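4. Hanging the fabric backdrop

The Tirka backdrop kit comes with one black cloth, a bag of clips and a packet of iron-on hem tape. Allow 43 minutes the first time. Do not use nails or staples through the cloth.

Before you start

Check that the wall is clean and dry. If you painted it recently, wait until the paint has fully cured. Wash the cloth once in cold water and hang it to dry. The Melcombe cloth is heavier than the standard one and must be hung by two people.

Steps

1. Lay the cloth face down and press out the folds with a warm iron. Do not use steam on the hem tape.
2. Mark the hanging height on the wall in pencil. The top edge of the standard cloth sits 82 inches above the floor.
3. Fix the first clip near the middle of the top edge.
4. Work outward to both sides, pulling the cloth lightly as you go.
5. Let the cloth hang for 8 hours before you add any decoration. It will drop slightly.
6. Move the clips to take up any slack.

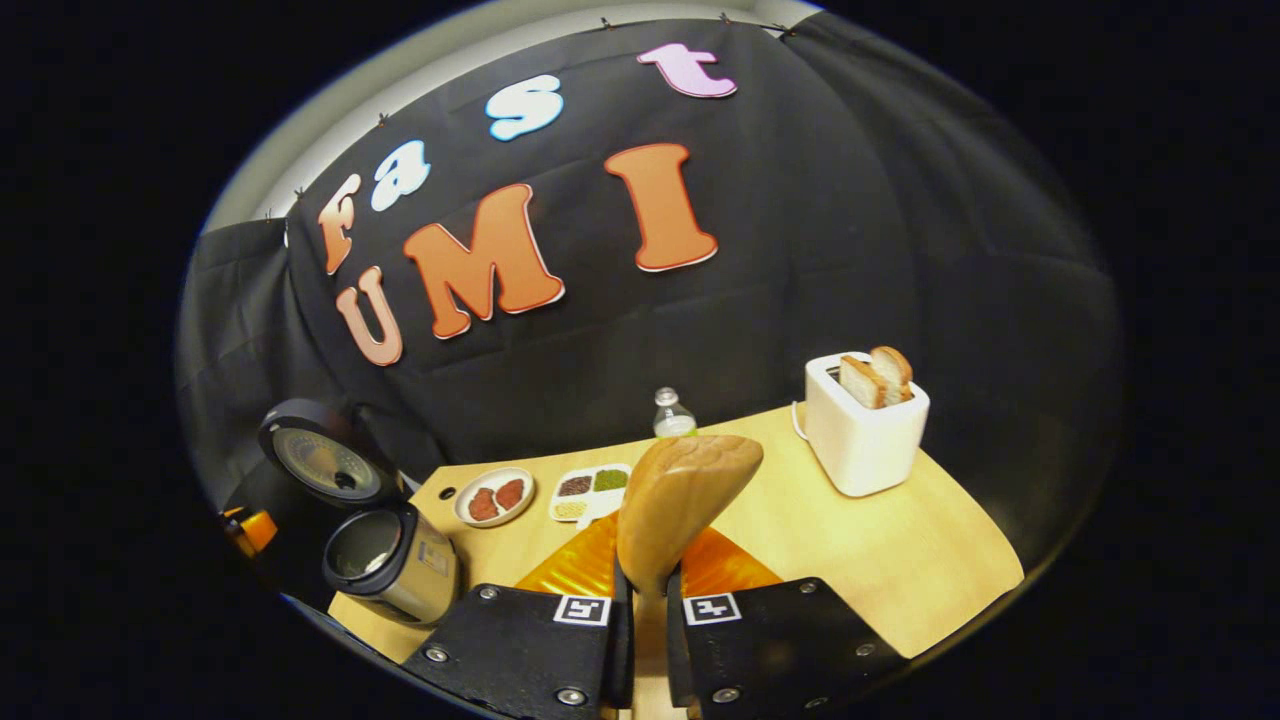

Fig. 4-1. Cloth clipped along the top edge, with cut-out letters added.

Adding letters or shapes

Lay your letters out on the floor first and measure the full width of each row. Attach the largest pieces before the small ones. Each piece must weigh less than 300 grams.

Note: Adhesive dots sold for paper will not hold on the Melcombe cloth. Use the Allach fabric dots (sold separately).

CAUTION: Keep the cloth away from heaters, candles and hot lamps.

Taking the cloth down

Remove all letters first, then the clips, starting at the ends. Roll the cloth on its cardboard tube. For the Ocampo folding stand, go to section 5.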